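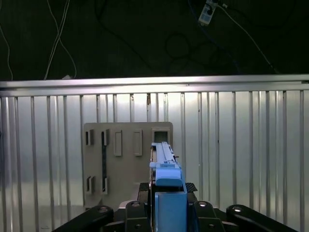

By Catríona Kinsella, Workshop Services. Reviewed by Donal Coughlan. Updated 4/10/23

Fitting Parts into Panels: Guidance for Workshop Users

The following guidance applies to anyone who fits a long or narrow part into an opening in a flat panel, whether for a storage board, an equipment cover or a teaching display. It replaces the notes issued in July and should be read together with the general rules for the Tralton workshop. Members who work at home will find that most of it applies equally well to a garage bench or a utility room.

Before you begin

Clear the area in front of the panel to the full length of your arm plus the full length of the part. A long part swings through more space than most people expect, and the far end is usually the one that does the damage. Tools left on the floor should be moved to the side bench.

Read the instructions that came with the panel, if there are any. Molded panels often have several openings and brackets of similar size, and the correct one is not always obvious from the front. If the panel has been in use for some time, look for rubbed edges near an opening. These will often show where a part has gone in before, and at what angle.

Wipe the panel with a dry cloth. Dust inside a narrow slot packs down each time something is pushed into it, and after a few weeks the slot will no longer accept the part it was made for. A soft brush is suitable for the slot itself. Do not use a screwdriver blade to scrape the inside of a molded bracket.

Standing the panel upright

A panel that is to be worked on upright must be held so that it cannot slide at the foot or tip forward at the top. Place it against a sound wall. Corrugated metal is acceptable, but the user should remember that a flat board touches only the ridges and may rock slightly when pushed near a corner. Press each corner in turn with an open hand before starting. If one corner moves, put a strip of thin rubber behind it and test again.

Panels supplied under the Mulligan storage scheme have rounded corners and may be set down on either short side. Panels with square corners should be stood on a folded cloth, as the corners chip easily on concrete.

Do not lean a panel against a door, a rolling cabinet or the Gridik shelving in Bay 3. The shelving is fixed at the base only.

Checking the part

Hold the part up to the light and look along its length. A part with a ridge down the middle will resist bending in one direction and not in the other, and a slight twist is easiest to see along the ridge. A twisted part can sometimes be used, but it should be offered to the opening slowly and never forced.

Run a finger along both edges. Small screws and pins that stand out from the side should be found before the part goes in, not afterwards. Where a screw projects, decide whether it is meant to pass through the opening, to stop against the edge of it, or to remain well clear. If this is uncertain, measure from the tip of the part to the screw and compare that length with the depth available behind the panel.

Parts that become thicker toward one end are normally held by the thicker end. The step gives the hand something to push against and often acts as a stop. It should not be filed down to gain extra depth.

Lining up

Most difficulties reported to this office come from poor lining up and very few from a poor fit. The recommended method is as follows.

1. Hold the part at its lower end, with the tip toward the opening and a small gap still remaining.

2. Bring your eye level with the opening. Users who look down from above will nearly always aim low.

3. Compare the tip with two edges of the opening, one upright and one level. Where the opening is square, the corner between those two edges is the most useful guide.

4. Move the whole part sideways or up and down until it is centered. Avoid steering the tip by turning the wrist, which corrects the position and spoils the angle.

5. Advance until the tip just enters, then pause and check the angle from the side.

6. Continue with light, even pressure.

If the tip catches on the lower edge, draw it back completely and begin again from step 2. Lifting the tip over the edge while still pushing will mark the panel, and on softer boards it will leave a burr that catches every part fitted afterwards.

An opening close to a corner of the panel calls for additional care. Pressure applied there tends to turn the board, and a second person should steady the opposite side. Where no second person is available, a clamp with padded jaws may be used at the foot of the panel. Clamps may be signed out from the tool window for up to 2 hours.

When a part will not go in

Stop at the first firm resistance. Withdraw the part and check, in this order, that the opening is clear, that the part is the right way round, and that nothing on its side edge is touching the panel. A ridged part is often simply upside down.

Should the part still not enter, measure both. Plastic parts stored in a hot room may change shape slightly, and a night in a cool place laid flat is worth trying before any material is removed. Where trimming cannot be avoided, use fine abrasive paper, 2000 grit for the final passes, wrapped around a flat block. Trim the part and leave the opening alone. A part can be replaced for very little – the panel usually cannot.

Oil, grease and spray lubricants are not permitted on molded panels. They collect dust, and some will cloud or weaken the surface. A small amount of dry wax rubbed on the leading edge of the part is sufficient.

Narrow slots and brackets

Small raised brackets with a slot inside are intended for tabs, straps and labels. They are not handles, and a panel should never be lifted or carried by them. Thin strips should be fed into a slot flat and straight, and drawn through from behind if the back of the panel can be reached.

Where two brackets sit side by side, fit the one farther from the edge first. The hand then has room to work without pressing on a strip that is already in place.

Color and marking

Members are encouraged to choose parts in a color that differs clearly from the panel. A light-blue part against a beige or tan board can be seen easily, even in the dimmer bays, and matte surfaces are easier on the eye than glossy ones under strip lighting. Pencil marks are acceptable on the part at the point of full depth. Ink and adhesive tape are not, on account of the residue.

Removing a part

Draw the part straight out along the line by which it went in. Place the free hand flat on the panel beside the opening so that the board remains against the wall. Parts with side screws should be eased out by short movements, and the screw checked for tightness once the part is free.

Storage

Long parts should be laid flat on the Bindia rack, full length supported, with nothing stacked on top. Roughly 11 fit comfortably on each level. Panels are stored upright in the slotted stand, face to face and back to back, so that the raised features do not press into a neighboring board.

Damaged openings, cracked brackets and missing screws should be entered in the defects book on the same day. Entries should give the bay number and the position of the damage on the panel, as seen from the front.

Search this section Enter keyword Go

Contact Workshop Services, Tralton | Copyright Tralton Workshop. All rights reserved. | Back to top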